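Flerkus Restroom Access Notes

README, third release

Welcome, and thank you for taking an interest in something as humble as restrooms! Flerkus is a collection of short written notes on public restrooms in the town of Hurnmont, covering cafes, libraries, trailheads, the ferry building and a good many gas stations. It grew out of a plain text list I kept for my own family, and it has been through a lot of tidying since then (and could still use more, as you'll see further down).

What you get

The collection has 2,398 notes covering 1,592 restrooms. Many places were visited more than once, often because the first note was too thin to be useful to anyone. Each note is one row in notes.csv, and the places themselves are listed in places.csv. The two files are joined on place_id.

Columns in notes.csv

place_id: matches places.csv
month: month of the visit, written out (March, not 03)
door: free text, how heavy it is, which way it swings, what kind of latch
reach: free text on the height and position of paper, soap, hooks and towels
floor: free text on slopes, thresholds, mats and drains
light: one of bright, fair, dim, timer
comment: anything else the writer wanted to say

The reach column is the one I'm fondest of, and it's also the messiest. Some writers give inches from the floor, and others say things like "fine if you're sitting, awkward if you're tall." I went back and forth for a long while on whether to turn all of that into numbers, and in the end I left the wording alone.

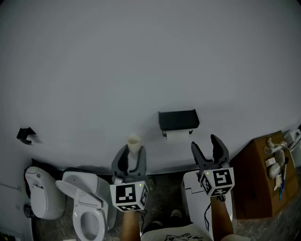

A cleaned version with inches only is in reach_inches.csv, for those who need it. Rows without a measurement were dropped from that file, so please don't use it to count places.

Where the notes came from

Most were written for the Putovance travel newsletter, which used to run a page of restroom tips for older travelers and parents with strollers. The rest came in through the MacPherson branch library, where we left paper forms by the front desk. Those were typed up by hand, and I kept the spelling as it was unless I couldn't make sense of it.

Known problems

Gas stations change hands a lot, and their names in places.csv may be out of date. The light column was added in the second release, so older notes leave it blank. There are 3 places with two different ids, listed in duplicates.txt, and I'd be grateful for help sorting out which one to keep.

Using the notes

You're welcome to copy, print and share them, with a mention of Flerkus. Please check with a place before you send someone there who depends on a grab bar or a wide door. Corrections can go in as an issue or a plain note, whichever is easier for you.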